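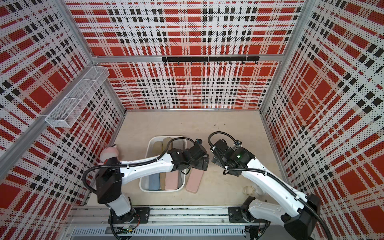 *1 min read*

## Hanging your Stelden rail

You're going to love having this up – it takes one screwdriver and a cup of coffee.

1. Hold the rail level and mark both end holes.
2. Push the 2 anchors in until they sit flush. 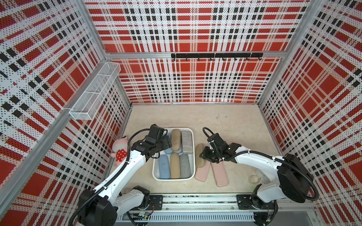
3. Drive the screws halfway, check your level again, then tighten. Going slowly pays off so nicely at this step!
4. Slide the end caps on until they click.

> **Caution:** Never drill directly above or below an outlet.

**Note:** Leave 27 inches clear under the rail if you plan to hang long aprons.

5. Sweep up the drilling dust, then wipe the floor with a damp cloth.

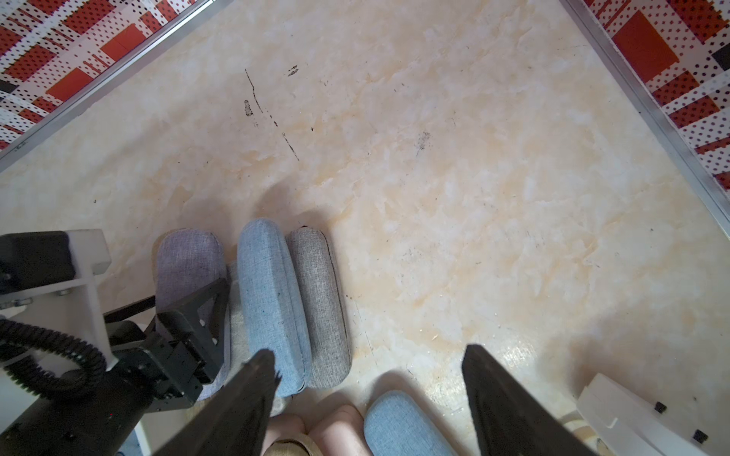 *Marks and crumbs on a pale floor, close to the wall trim.*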